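Notebook Home | Entries | Equipment | Log out

12th July. Equipment plan, handheld grippers.

Two quotations were received for replacement finger pads. Prodmont asks 1834 for the full set; Clomano asks 2253, cables included. H. Oyelaran is to confirm the 1000 held over for spares. 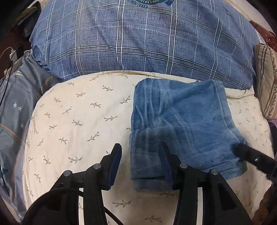 The Prodmont order should be placed first. Clomano will hold its price until September. Denim folding remains on the task list, and no new arm is to be budgeted before then.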